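Otgate docket tracker, 2 months in

Posted Feb 22, 2024 by Estíbaliz Pacheco

Quick one, filing deadline tonight.

Signed up for Otgate in December after I missed a plea hearing. County case, assault on a minor, I'd been on it from the arrest report forward and the hearing got moved up a day. Clerk's site had it. I didn't look. My editor did not enjoy that phone call and neither did I.

So what it is: you paste in case numbers, it checks the county and state court sites and emails you when something changes. New filing, new date, bond change, attorney swapped out. Phone app too, plus a web page where everything sits in one list. I have 76 cases in mine right now, mostly criminal, a few civil suits against the sheriff.

Good stuff first. Alerts are fast. Fast enough that I had a superseding indictment open before the prosecutor's press person sent the release. Bond changes come through the same morning usually. And it shows you old vs new side by side, so you're not squinting at a docket trying to figure out which line wasn't there yesterday. That alone sold me.

Search by name is OK. Not great. Common last names are a mess and it will happily hand you three different men with the same name and birth year and let you sort it out. Please sort it out. Pull the actual complaint, check the middle name, check the address. I would never run a name off one of these alerts and you shouldnt either.
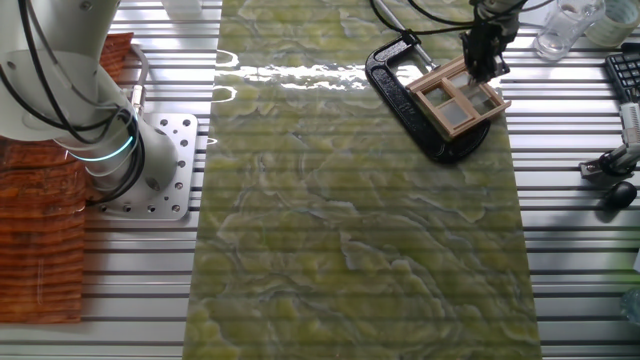
Green marble-pattern mat on the slatted metal table.

Now the bad. Sealed and juvenile cases. When a case gets sealed Otgate just goes quiet. No alert, no "case removed," the last thing it saw keeps sitting in your list like it's current. I had one like that for 9 days before I noticed. For anyone covering crimes against kids this is a real problem, files get sealed or partly sealed all the time and you need to know that the minute it happens. Wrote to support. Got a polite reply from Cayetano Requena, who said a status flag is on their list. No date given.

Second gripe, documents. It links out to the court site for PDFs and half the time the link has expired by the time you click. Then you're logging in and hunting for it by hand. Palacios (what I used before) saved its own copy of everything public. Slower by hours, ugly as sin, but the copy was there.

Federal cases cost extra. It does warn you before you pull anything, fine. Set the cap on day one. Default cap is none.

Calendar sync. Works with my phone, works with the newsroom calendar, but continued hearings show up twice, old date and new date, and you have to delete the old one yourself. Drove across the county for a sentencing that wasnt happening. My fault partly, I should of called the clerk. Always call the clerk.

Price is $23 a month for one person. I expense it. If I was paying out of pocket, with maybe a handful of cases? I'd stick with a spreadsheet and a calendar reminder every morning. Team plan exists, didn't try it, we're down to almost 2 reporters.

Also tried the Noltgate free trial for comparison. Prettier, lots of charts about judges, missed three filings out of my list the first week. Cancelled.

Setup took me a lunch break. Import from a spreadsheet works if your case numbers have the dashes in the right place, otherwise it rejects the whole file and doesn't tell you which row. Check the dashes.

One more thing, the app logs you out every time it updates and then you get no alerts and no warning that you're getting no alerts. Turn on the email ones as backup.

Keeping it for now. Four out of five if they fix sealed cases, three as it stands. If anybody has used the Resmont tracker on state appeals, post below, I have one going up in the spring and Otgate doesn't cover that court yet.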